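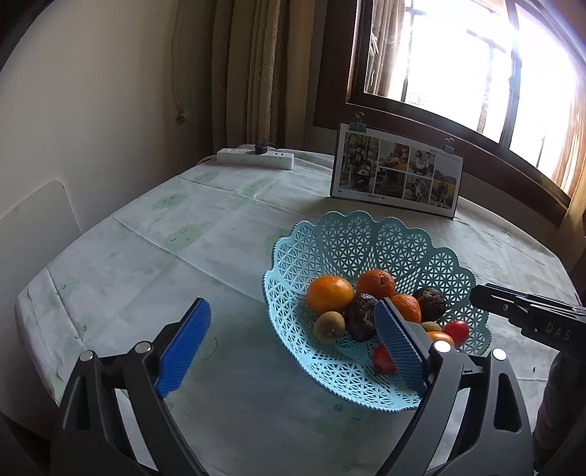

The Pluladska basket on the kitchen table, with avocados, kiwis and oranges in it.

Pluladska openwork fruit basket, light blue: my review

I went back and forth over this one for weeks, which is silly for a plastic basket, but my old ceramic bowl was a wedding present and I felt disloyal replacing it. It was lovely to look at and terrible for fruit. Anything at the bottom went soft before I remembered it was there, and it weighed a ton when I wanted to wipe the table.

So, the Pluladska. It's a large basket in light blue plastic, with a scalloped rim that has little beads along it and sides made up of triangular lattice panels. Some of it has a finer diamond mesh in between, very pretty (my friend Candela says it looks like something from her gran's caravan, and she means that kindly). I bought mine from Folero for 20 pounds with postage on top, and it came in a box big enough for a microwave.

What I like most is the size. I can do my whole weekly fruit shop in one go, with the avocados in there as well, and still see what I've got. Being able to peep in through the sides is handy too! It's also very light, so I carry the lot over to the worktop when we're laying the table for supper, and it rinses clean under the tap in no time.

Now the grumbles. Those beads along the rim do collect dust, and I've taken to going round them with an old toothbrush. The gaps in the sides are fine for apples and oranges, but I wouldn't put loose cherries in it, and grapes need a saucer underneath. I'd also have liked a choice of size, as it does take up a fair bit of room on a small table. My sister in Etitdale has hers on top of the fridge for that very reason.

I've had it since November and the plastic hasn't cracked or gone cloudy, even with the grandchildren dragging it about. I'd buy it again, and I may get a second one for the bathroom if Folero ever bring back the white.

Covadonga Figueroa, June 4, 2020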